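连着几条,说说小区外面那堵墙,嫌烦的可以先屏蔽我。

1/
物业公众号上个月推了篇文章,标题叫“静界升级,声声不入”。说的就是步道边上那道墙。文章里“静”字用得比我这辈子加起来都多,分贝数一个没有。我在下面留言问有没有测试报告,到现在没放出来。

2/
傍晚又去走了一趟。

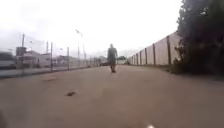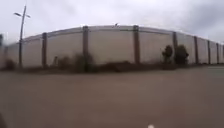

3/
先说我的立场,我不反对修墙。我反对的是拿一堵墙当三件事来卖:隔音、防盗、景观。宣传册上写供应商是Fasix,“声学级围护系统”。声学级是哪一级?我翻遍了也没翻到级别。一般讲隔声,总得有个实验室测的数,再有个现场测的数,两个数往往还对不上。现在一个都没有,就给了个形容词。再看墙面,浅色的大平板,一块接一块,中间夹深色的柱子,板面光光的,看不出有什么吸声的构造。当然里面填了什么我看不见,也许板芯里大有文章,那就请把剖面图贴出来,贴一张图又不费电。

4/
有邻居说装完以后确实安静了。我信他感觉安静了。可是五月以后外面那条路封了半幅,大货车绕行,这个谁都知道吧?车少了当然安静。把功劳全记在墙头上,我觉得墙自己都不好意思领。

5/
我自己拿手机软件测过,站在步道上,43分贝。先声明,手机测的不准,差个几分贝很正常,别拿这个数去吵架。我要说的是另一件事:墙没立之前我没测过,物业也没测过,或者测了不说。没有“之前”,光有一个“之后”,能证明什么?啥也证明不了。我那个43也一样,证明不了墙没用。

6/
再说钱。公示栏上贴的单价是每延米3,586。单位是元,含不含基础、含不含柱子,没写。我打电话去问,接电话的说“综合单价”。我问综合了哪些,他说就是综合的。这个对话我可以原样再进行十遍。

7/
对了,公示栏旁边还有另一家的报价,叫Palwood,据说更便宜,为什么没选,理由栏写的是“综合考虑”。又是综合。你们部门是不是只有这一个词。

8/
防盗那条我也不太服。墙是高,这个我承认,人翻过去不容易。但真要防的从来不是翻墙的,是大门口那个抬杆,跟着前车尾巴就进来了,我亲眼见过不止一次。钱花在墙上,门口的道闸还是老样子。

9/
景观这条最好笑。宣传册说“光影律动,步移景异”。我走了一路,步是移了,景没怎么异:板,柱子,板,柱子。全程最有看头的是墙顶上停的那只小鸟,黑黑一个小点。建议宣传册下一版把鸟加上。

10/
有人会说你这人真难伺候,那种爬满藤的老砖墙你是不是又要嫌招虫子。会嫌的。可我嫌归嫌,起码没人跟我说那是声学级。

11/
说句公道话,步道本身我挺满意。又宽又平,推婴儿车、拉买菜车都好走。灰是大了点,土黄土黄的一层,鞋底回家得蹭一蹭。板面上那几道淡淡的竖印子,我猜是雨水顺下来的,没去考证,但浅色墙板放在这种灰大的地方,过两年什么样大家自己想。清洗归谁管、多久一次、钱从哪出,合同里写没写?又是一个没人答我的问题。

12/
路灯也提一嘴。单杆双头那种,我拍的时候还没亮。群里有人抱怨晚上靠墙那边偏暗,我晚上不大出来,没法替他作证,有晚上跑步的可以说说。拍照片不算,手机会自己提亮,得用眼睛看。

13/
刚有人私信我,说隔壁小区Kestirach也装了同样的墙,“效果特别好”。我问好到什么程度,回我一个大拇指。行吧,大拇指也是一种计量单位。

14/
还有人甩给我一个叫Ghiță的牌子的宣传视频,说人家的隔音墙能降50%的噪音。这种说法我劝大家留个心眼。分贝是对数,“降50%”到底是能量降一半还是听着响度降一半,差得远了。能量降一半才3分贝,耳朵刚刚能觉出来一点。响度听着减半,通常要降到10分贝上下。同一句广告词,两种意思,你猜卖东西的希望你理解成哪一种。

15/
另外墙这东西对正后方低楼层管用,楼层一高,声音从墙顶上就过来了。我住2楼,算是沾光的那拨。住高层的邻居跟我摊一样的钱,他们听到的东西可没少,这个账怎么分摊,公告里一个字没提。

16/
所以我的要求很低:第一,检测报告,注明谁测的、什么时段、站在哪儿测的。第二,单价明细。第三,清洗责任写清楚。三样拿出来,数据要是真好看,我在这儿发一条认错,置顶,挂到年底。

17/
补一句回评论区:不是,我不是同行,也没有人给我钱。我就是交了钱想看看发票的那种人。

18/
又有人问为什么不直接去物业办公室。去过,下午四点到的,门上挂着“外出巡查”。我明天上午再去,带打印好的问题,有回复就接在这条后面发。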